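Cenholm Two-Piece Work Table: five months of laundry, hems and folding

Posted by Anjana Jayawardena, Friday, July 2, 2021
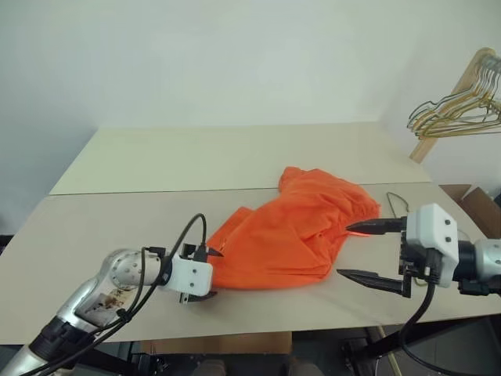

I have wanted a proper big table for clothes for as long as I've been sewing, and for most of that time I made do with the bed. The bed is terrible! It's too low, it sags in the middle, and anything you smooth out gets wrinkled again the second you lean on the mattress. So when I finally had a stretch of plain wall to work with, I ordered the Cenholm and put it together over a weekend in February. I've used it nearly every day since, and I'm still so pleased with it that my friends have stopped asking.

The Cenholm comes as two separate tops that stand one behind the other. You get a narrow rear section that goes against the wall and a wider front section where you do most of the work. They're sold together, but each has its own legs, so you can pull the front one away if you want to walk around it. I did that once to cut out a coat lining and then put it straight back.

Price first, because that's what I always look for. I paid $523 for the pair with delivery. That's a lot for a table. I looked at a Loureiro folding table at less than half that, and for occasional use I'd probably tell you to buy it and be happy, but it rocked in the store when I pushed on one corner and I knew that would drive me up the wall.

Putting it together took me an afternoon and a bit of the evening. The instructions are drawings only, and the drawing for the cross brace is shown from underneath, which I didn't notice until I had it on backward. (Check the little arrow.) The bolts are good ones and the feet screw in and out for uneven floors. Mine needed a fair amount of fiddling at the left rear foot before the two tops sat level with each other.

The seam is the thing everyone asks about. You've got two tops side by side, so there's a thin dark line between them, and I was worried it would catch on things. With cotton and heavier knits it doesn't bother me at all. A shirt can lie right across it, half on one side and half on the other, and slide where you want it. Very fine fabric is a different story. I had a silk scarf find the gap and hang on, and now I keep anything that delicate on the front section. Pins roll toward the line too. Run a piece of card along it every so often and you'll be amazed at what comes out.

The surface itself is lovely to work on. It has just enough grip that a sleeve stays put when you let go of it, and I can still pull a folded pile along with one hand. I love the pale colors too, cream-green at the back and beige-gray in front. I wasn't sure about two colors from the web page, but they're so close that they sit happily together, and they look nice against a light gray-green wall. More to the point, you can see what you're doing! Bright orange on that pale top is a joy, every pleat and crease shows up, and when you're hunting for a twisted edge that's half the job. White things are harder. For white pillowcases I sometimes put a dark towel down first.

I do most of my folding from the front, and the depth is what I'm really paying for. A crumpled garment can come out of the basket and get dumped down any old way, at an angle, one end bunched up on itself, and there's still room on either side to open it out properly. On a small table you end up holding half of it in the air. I start with whatever edge is gathered up worst and work outward from there, then turn the whole thing to face me and fold. It's made me much faster, and a big wash that used to eat up my Sunday evening is now done in 45 minutes with the radio on.

Kekeli Kpodo came over to hem curtains on it, and we had one end each with space to spare. She thought it was a touch low for standing work. She's a good deal taller than I am, so try to get your hands on one before buying if you're tall. The legs don't extend beyond what the feet give you. She ended up ordering risers from Mekament for her own table at home and tells me they'd fit the Cenholm as well, but I haven't tried them.

A few smaller gripes. The edges are quite square, and I'd have liked them rounded off a little where my forearms rest. Tailor's chalk comes off with a damp cloth, but the blue washout pen left a faint mark that took three tries to shift. You also can't iron directly on it, the maker is clear about that. I lay a Skirnasus wool mat over the front section and it works beautifully, although the mat is heavy and I grumble every time I have to move it.

And the table is big. I know that sounds silly when size is why I bought it, but measure the room with chairs in it and the door open. I measured the wall and forgot the door, so mine opens most of the way and I go in sideways when I'm carrying a basket.

Would I buy it again? Yes, in a heartbeat. If you only fold a few shirts a week, it's far too much table and far too much money. If you sew, or you have a family's worth of laundry coming at you, go and look at one. Take something wrinkled with you and spread it out on the floor model. I did that with a cardigan and the salesman was very nice about it.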